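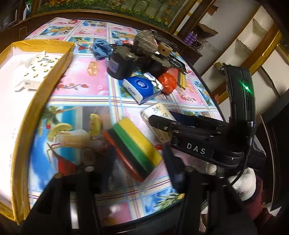

Table with the printed tablecloth

Home Forums Cycling City bikes New posts

Skukura bikes: dock at Hovden station

pedal_marta
Good evening all. I moved to Hovden in June and I want to use the Skukura hire bikes for my way to work. The ride takes me 17 minutes, but twice this week the dock at the station was full and I had to go on to Escobar Street. Is it always like this?

slowgear
In the morning, mostly. They promised 15 new docking points there and I have seen six. I gave up and bought a second-hand Adeson.

northbank700
I don't agree with slowgear. Before eight there is always space. The scheme is good - people only arrive too late.

slowgear
My shift starts at nine, so I arrive for nine. It should work then also.

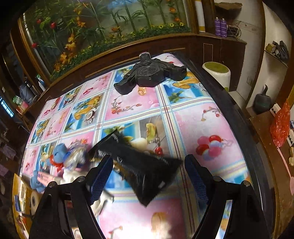

What happens with the hire time if the dock is full?
You press the button on the dock post and you get 15 minutes extra, enough to reach the next dock.

pedal_marta
Thank you, I did not know about this button. On my receipt from 6/30/25 I paid for the late return, so I will write to them.

northbank700
Write to them, they gave me my money back once. But please try also the earlier ride, the river path is very quiet then.

slowgear
Quiet, and full of holes.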